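Review: Saludo gripper and hand-teaching kit from Emau

Used for: taking hard drives out of old office computers
Bought from: Boltville, full kit, 2,447 euros
Time in use: since October

Our workshop in Zuselville takes apart office computers. The interesting parts are sorted and tested, and the rest goes for metal. The first job on almost every machine is to get the hard drive out, and it is a boring job when you do it all day. So we wanted to know if a robot arm could learn it from us, without someone writing a program for every model of case.

The Saludo is a black two-finger gripper with a small camera at the wrist. You can teach with it in two ways. In the first way you hold the gripper by its handle and do the task yourself, and the software saves what the camera sees together with the movement of the fingers. In the second way the gripper sits on the arm and you move it from a distance with a small controller. The basic kit costs 1,494 euros and has only the handle. The full kit adds the controller and the plate for mounting on an arm. I wanted to compare the two ways, so I took the full one.

First days

The box was well packed and the printed guide is short. I needed one afternoon to have everything connected, and most of that time went to the camera calibration, where you must show a printed board from many sides. The guide says to do this once. I would advise you to do it again whenever you have taken the camera off, even for a minute. I did not do it the first time, and the recordings of that morning were useless.

The links of the gripper are matte metal plates held by hex-socket screws. I like this very much. Everything can be opened with normal keys and no part is glued. One screw on the left side became loose in the second week, and I put a little thread lock on it. After this there was no problem.

The weight is more than I expected. For ten minutes it is fine. After an hour my wrist was tired and my demonstrations became worse, and I could see this in the data: the fingers came in more crooked and I stopped more often before closing. Now we change person often.

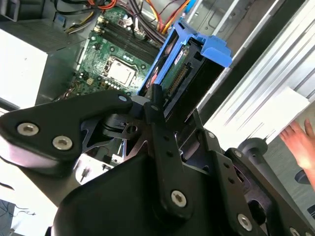

Teaching by hand

Our test task has 3 steps: come to the blue drive caddy, hold it, and bring it out of the case. It sounds easy. A desktop case is in fact quite a hard place to work, with cables over the board, a metal frame with edges, and memory slots standing close by. When I use my own fingers I feel all this and go around it. With the gripper I had to learn how wide it is. During the first recordings I was knocking on the frame all the time.

What helped was to watch the wrist camera picture on a screen and not look directly into the case. The robot will later have only this picture, so if I can't see the caddy in it, then the robot can't see it also. I had to change my approach because of this. I used to come from the side that was comfortable for my arm, and from there the gripper covered half of the target. Coming lower and at an angle is less comfortable but much clearer for the camera.

The narrow finger is the best part of the design. It goes into gaps where I was sure it would not go. The flat plates next to it are a different matter, they are broad, and in a full case you must think about them before you turn the wrist.

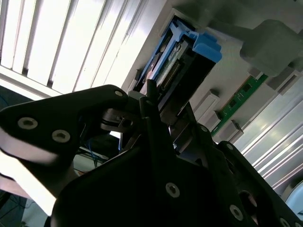
Finger tip in the gap under the blue caddy, with the memory module to the right.

The recording software is plain and I have few complaints. You press the button on the handle to start and press it again to stop. If the demonstration was bad, a long press deletes it. I would like a sound for the delete, as twice I thought I had removed a bad one and it was still there in the evening. Also, the names of the files are only numbers. You can add a note, but only after you finish the whole session, and by then I don't remember which one was which.

Teaching by remote control

With the controller everything is slower. To bring the finger to the caddy I need perhaps three times longer than by hand, and there is a small delay which you feel most at the moment of closing. You also lose the feeling of force. The controller vibrates when the motor meets resistance, but the vibration is the same for a light touch and for a hard push, so it does not tell me much.

It has one strong point. When you teach by remote control, every movement you record is a movement the arm can really do. By hand I sometimes turned my wrist in a way that our arm cannot follow, and the software only warns you about this later, when you send the recordings for training. For the narrow corners near the drive bay I now prefer the controller, even if it takes my patience.
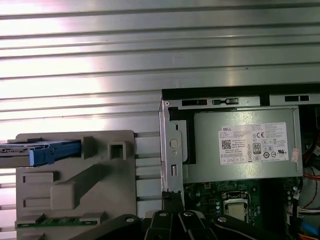 Light was a bigger trouble than I thought. Cases have a lot of bare metal, and under strong lamps the bright places in the camera picture go completely white. The Saludo has an automatic exposure which reacts too quickly for my taste. You can fix the exposure by hand in the settings, on the last page, under "Advanced". Do this before the first recording, and keep the same lamps for all of them. We also record at different times of day on purpose, so that the robot doesn't learn only one kind of light.

A note for those who have the same work: keep a person near the case during the first tests on the arm, and set the speed limit low. The stop button in the kit has a cable of 2 metres. This was too short for our bench, and Boltville sold me a longer one. It should be in the box at this price.

Results with our arm

After training with the recordings made by hand, the arm found the caddy well on the case models it had seen. It often came to the right place and then closed too early. When I added a smaller number of recordings made with the controller, the closing was better. On models it had never seen it is still weak, and I would not leave it to work alone.

What I like
Screws and plates that I can service myself
Narrow finger that reaches into small gaps
Simple start and stop while recording

What I do not like
Heavy for long sessions
Delay and poor force feeling with the controller
File names and notes
Short cable on the stop button

If you only want to try teaching by hand, the basic kit is enough, and you can buy the mounting plate later. The controller is sold separately too, but Boltville told me the waiting time for it is long. Emau answers e-mails within a day or so, in clear English, and they sent me a new cover for the handle without asking for money. I give four stars of five, and I will write an update when we have tried the memory modules.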